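Home | Grippers | Wearables | Planning a purchase | Contact

Molano Head Kit: what to budget for

Last updated: March 26, 2022

We've been using the Molano head kit since September and I still get a kick out of it! It's a head-worn camera with a small recorder you clip to your belt, and it gives a robot team hours of people doing things with their hands at home, which is just what our gripper project was short of. If you're working out what a first order should look like, start small. One kit, one person, one room.

A single kit comes with the headband, the recorder, two batteries and a 500 GB card. Each battery lasts 117 minutes on our bench (we ran it three times, because I didn't believe it the first time). The band weighs next to nothing and you forget it pretty quickly, though you'll want the softer pad if you wear glasses.

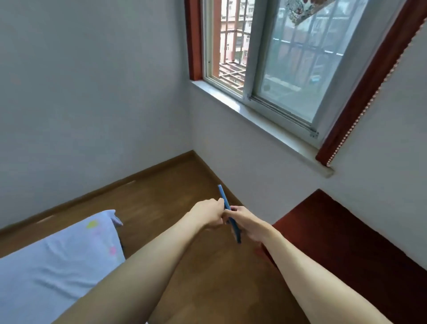
Small, thin things are where your money goes furthest. Pens, rods, chopsticks, straws: they're cheap, everybody handles them a little differently, and they're murder for a two-finger gripper. Our shopping list for the first 30 sessions was mostly stationery, and it cost less than the spare battery!

For software, Flukolura reads the files straight off the card and lines them up by time. Get one seat to begin with. You can add more later, and the price per seat drops once you reach 12.

What I'd hold off on is the arm. We had a Detoden quote on the desk before we had recorded a single session, and I'm so glad we waited, as the recordings changed our minds about reach and finger width. Do leave room in the plan for storage, though. It fills up fast.

Comments (3)

Rima Hakim: Does the recorder work with other cards? We have a drawer full of them.

Ashwin Kaimal: Ours took every card we tried, but the slow ones dropped frames. Buy one fast one and test it first.

Rima Hakim: Great, thanks! Ordering the soft pad too.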